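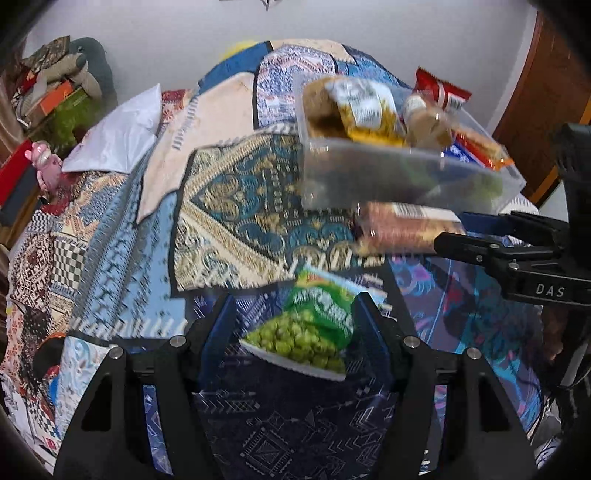 Figure 3. Snack packets and an open translucent container on a bedspread. Photo: Gerardo Cruzado.

4. Keeping packaged snacks in the home

4.1 Where the food is kept

Most writing on household food storage begins in the kitchen and stays there. We began the same way. The first version of our interview guide asked people to open their cupboards, then the refrigerator, then any pantry or cellar, and the form had no line for any other room. By the end of the first fourteen visits the form had been changed. In a large share of the homes we went to in Rumirden and Mukovton, packaged snacks were kept wholly or partly outside the kitchen: on a shelf above a desk, in the bottom of a wardrobe, under a bed, in a bag on a door handle. The people who kept them there did not see this as unusual, and several were surprised that we asked.

The sample for this section is the 141 households that completed both the interview and the sorting session. Households that did only the interview are left out, even where their answers would have been useful, so that what people said can be set beside what they did. Single-room rentals are overrepresented compared with the housing stock of the two towns. We did not weight for this. A reader who wants to apply the results to family houses should keep it in mind.

Snacks were defined by the packaging and not by what was in it. Anything sold ready to eat, in a sealed packet, bar wrapper, small jar or bottle, and not normally served as part of a meal, was counted as a snack. Dried peas, crackers, filled buns, sweets and drink powders all went in. Fresh fruit and home baking did not, although many people keep them in the same place. Instant noodles caused the most argument between the two coders. In the end they were coded as meals, following what the residents themselves told us in most cases.

4.2 The open container

The most common form of storage outside the kitchen was one open container holding everything. It might be a shoebox, a fabric cube, a biscuit tin without its lid, or a plastic bin of the type in Figure 3. Sets with a fitted lid were often bought, but the lid was rarely in use at the time of the visit. When asked about it, residents gave much the same answer in different words. The lid was one more thing to move, and the box was usually too full to close.

Translucent plastic was preferred over solid colors by people who had tried both. Their reasons had little to do with seeing exactly what was inside. Through a cloudy wall it is hard to read a label, and only blocks of color come through. Residents said this was enough. They knew the green packet and the red packet, and they could tell whether the box was getting low. One woman in Mukovton, who had moved from a solid gray bin to a clear one during the spring, told us she now shopped less often because she no longer forgot what she had.

Packets inside these containers were seldom arranged by kind. The usual order was by shape. Stiff items such as bottles and jars were put in first or laid along a side, and soft packets were pushed in next to them wherever there was room. In Figure 3 a bottle or jar with a pale top lies at an angle in the container, with packets on either side of it. We saw mixed loads of this kind again and again. Standing a bottle upright takes up less floor space in the box, but a tall bottle in a shallow box tips when the box is carried, and people who carried the box often had given up on standing anything.

Carrying matters more than we expected. A kitchen cupboard stays where it is and the person goes to it. A snack box kept in a bedroom moves to the desk, to the bed, to a friend's room down the hall, and back again. Residents who moved the box every day kept fewer items in it and put the heavy ones in the middle. Those who left it in one place let it fill up until packets slid over the rim.

4.3 Sorting on the bed

For the sorting session we asked each resident to empty the container and put everything back in whatever way seemed best. No instructions were given about the surface to use. We had supposed that people would use a table or the floor. The bed was the most common choice by a wide margin in the single-room rentals, and it was used in many larger homes as well.

A bed has clear advantages. It is often the largest flat area in the room, it is at a good height for someone standing or kneeling beside it, and nothing rolls off easily. It also has drawbacks that showed up in the sessions. A soft surface does not hold a container level, so a box set down on a mattress leans toward whoever is sitting there. Small items sink into folds. On a patterned cover they can also be hard to pick out. Paavo Hirvonen, who ran most of the Rumirden sessions, began to note the kind of bed cover on his sheets after two residents each missed an item that was lying in plain view on a busy print. The effect was not tested in any formal way, and we report it only as something worth a closer look.

Residents went about the task in two main ways. The first was to lift items out one at a time, look at each, and set it on the cover. The second was to tip the whole box over. Tipping was faster at the start but tended to be followed by a long pause. People who lifted items one by one usually had a rough plan by the time the box was half empty - they had put like with like as they went, often without being aware of it.

Some items never went back. Across all sessions, 617 packets were set aside by the residents to be thrown out, given away or eaten soon. Past dates accounted for many of these. Others were within date but had been bought for a visitor, or received as a gift, or tried once and disliked. Residents were slow to throw away anything sealed. A closed packet with a shine to it still looked like something new, even when the date on the back said otherwise.

4.4 Reading the packet

Dates and ingredients were hard for many residents to find. Printed dates may be on the back, along a seam, in the crimped edge or under a fold. Soft packets have to be pulled flat before the print can be read, and glossy film throws back the light from a ceiling lamp. Residents turned packets over several times before they found what they wanted. A few gave up and put the item back.

The front of the packet was used far more than the back. When asked to name an item without picking it up, people went by color and by the picture of the food. The green packet near the middle of Figure 3 is a good case of the type, with a heap of round yellow-green peas or similar beans shown on its lower half. Lettering helped less than we had thought, and for imported goods it often did not help at all. In one Mukovton apartment shared by three students, each had a different name for the same packet of peas, and all three names came from the picture.

Color was also used to judge how many of a thing were left. This worked well where each kind had its own color, and badly where a brand used one color for several flavors. The Sandex bins that some residents had bought came with a sheet of stick-on labels, and Marquez, the shop where most of the Rumirden group bought their containers, sold similar sheets on their own. We found the labels in use in very few homes. They had been put on when the bin was new and named things that were no longer in it.

4.5 What goes back first

The order in which items were returned turned out to be steady from one household to the next. Large and stiff items went in first. Next came packets the resident liked least, or was saving. Favorites and opened packets went in last, on top. Several people described this as laziness, but it gives a box in which the things eaten most are the easiest to reach, and it needs no upkeep. The weak point is the bottom layer. Items there may stay for months, and most of the past-date packets came from it.

Where the container stood against a wall, the gap behind it became a second storage place. Packets that had been propped up at the back or had slipped over the rim stayed there and were forgotten until the box was moved. We started to ask residents to check the gap from May onward, and the number of items recorded per household went up. Counts from earlier visits are therefore likely to be low, and we have not tried to correct them.

Two changes were suggested to residents at the end of the session. The first was to tip the box gently to one side once a month and bring the lowest items to the top. The second was to use a shallower container, so that there was no real bottom layer. At the follow-up call, the second was the more popular. People who had changed to a shallow box said they had simply stopped thinking about it. Those who had agreed to turn the box over each month had mostly done it once.

Shallow boxes do have a cost. They take up more floor or shelf, and in a small room this can decide the matter. Three residents went back to their old deep bins within weeks because the new one did not fit under the bed. We return to the question of room size in Section 5, where the single-room rentals are treated separately.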